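Stivatance Height-Adjustable Workbench: Installation and Setup Guide
Section 4. Mounting and Leveling the Top

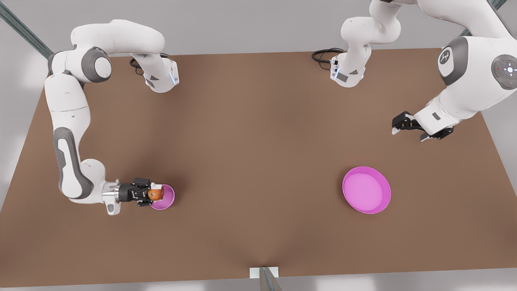

Figure 4-1. Rectangular top with matte brown surface.

This section covers attachment of the top to the lift frame, leveling, and first calibration of the height controller. Complete Section 3 (Frame Assembly) before starting. Two people are needed for steps 3 through 5.

4.1 Before You Start

Check that the frame stands in its final location. Moving the bench after the top is attached puts side load on the lift columns and can pull them out of line.

Tools needed:
Hex key, 5 mm (supplied)
Phillips screwdriver, No. 2
Spirit level, at least 16 inches long
Tape measure
Pencil

CAUTION: Do not connect the power supply until step 4.4. The columns can move without warning if a key on the handset is pressed while the frame is only partly bolted.

CAUTION: Do not use an impact driver on the top screws. The threaded inserts will strip.

4.2 Attaching the Top

1. Lay a blanket or flat cardboard on the floor next to the frame. Place the top on it with the finished surface facing down.

2. Check that all threaded inserts are flush with or slightly below the underside. If an insert stands proud, turn it in with the 5 mm hex key until it is flush.

3. Turn the top over and lift it onto the frame. Lift from the short ends. Do not drag the top across the side rails; the rubber pads will roll and come off.

4. Slide the top until the overhang is equal at the left and right. Measure from the outside face of each column, not from the rail.

5. Set the rear overhang. The standard setting is 52 mm behind the rear rail. If a Witeck cable tray is to be fitted, increase this to 100 mm.

6. Start all screws by hand from below. Do not tighten any screw until every screw has been started.

7. Tighten the corner screws first, working diagonally, then the screws along the long rails. Stop when the rubber pads begin to bulge.

Note: If a screw will not start, loosen the rail bolts from Section 3 by half a turn and shift the rail. Do not enlarge the holes in the rail.

4.3 Leveling

1. Place the spirit level on the top along the long edge, centered between the columns.

2. Turn the adjusting foot under the low side counterclockwise to raise it. Recheck after each full turn.

3. Repeat with the level placed front to back over the left column, then over the right column.

4. Press down on each corner in turn. If the bench rocks, extend the foot diagonally opposite the corner that drops least until contact is firm.

5. Hold each foot in place and tighten its locknut against the leg.

Feet must not be extended beyond the groove cut in the stem. If more height is needed, fit a steel shim under the foot. Wood and cardboard shims compress over time and are not suitable.

On carpet, repeat this procedure after the bench has stood for one day under its normal load.

4.4 Connecting the Controller

1. Plug the left column cable into port M1 and the right column cable into port M2. Push until the latch clicks.

2. Plug the handset into port H.

3. Route all cables so that they have slack at full height. The cable from the wall outlet must hang free of both columns.

4. Connect the power supply. The display shows two dashes.

5. Press and hold the Down key. The columns travel slowly to the lower stop, then rise slightly. Release the key when the display shows a number.

6. Measure from the floor to the upper surface. If the measured height and the display do not agree, see Section 6.2, Display Offset.

CAUTION: Keep hands, chairs and drawer units clear of the area under the top during step 5. Collision sensing is off until the reset is complete.

4.5 Load Limits

The maximum evenly spread load is 142 kg. This figure includes any shelf, vise or monitor arm attached to the top. Heavy items should be placed over or between the columns. Do not place heavy items on the end overhangs.

A Tusta clamp-on vise may be fitted to the front edge within the span of the columns. Put a backing plate between the lower jaw of the clamp and the underside of the top.

4.6 Surface Care

Wipe with a damp cloth and mild soap. Dry with a second cloth. Do not use acetone, scouring powder or furniture wax. Cavalcanti edge seal may be applied to cut or drilled openings; allow it to cure overnight before refitting grommets.

4.7 Recheck

Retighten the top screws and locknuts after the first month of use, and again whenever the bench is moved. Record each check on the service card inside the back cover.

Section text: Tormod Viklund. Technical review: Hjørdis Lindholm. Revised October.

Continue to Section 5, Handset Functions and Memory Positions.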